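Chapter 7
Input Handling in Fighting Games

7.1 Why input comes first

A fighting game reads the state of each controller once per frame, and every later decision depends on that reading. If the input layer drops a button press or reports it late, no amount of work on animation or balance will hide the fault. This chapter covers the input layer alone. Hit detection is treated in Chapter 8 and network play in Chapter 9.

The worked material is drawn from Stillum, a two-player fighting game built on the Maltell engine. Stillum has 29 playable characters and 728 distinct moves, of which 124 require a directional sequence before the button press. These last are called command moves.

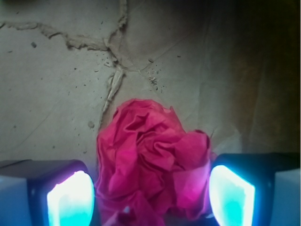
Figure 7.1 Crumpled pink tissue paper held between two gripper fingers.

7.2 The input buffer

Each frame, the game writes the direction and button state for both players into a ring buffer. When a button changes from up to down, the parser walks backward through the buffer and compares the stored directions with the list of command moves. Longer sequences are tested first. Without this ordering, a short sequence contained in a longer one would always win, and the longer move could not be performed.

The time allowed between the first direction and the button press is called the window. A narrow window makes moves hard to perform. A wide one produces moves the player did not intend – a common complaint in early builds of Stillum, where walking forward and then crouching could trigger a throw. 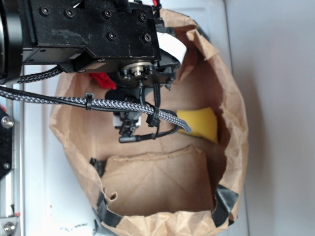

Window length is stored with each move and not as a single global value. Designers can then adjust one character without disturbing the rest. The Carré method, introduced in Section 7.4, sets these values from recorded matches. It needs at least 100 matches per character before its results are stable.

7.3 Terms used in this chapter

Frame: one update of the game state.
Window: the number of frames in which a sequence must be completed.
Neutral: the state in which no direction is held.
Iscombe rule: when two opposite directions are held together, the game reads neutral.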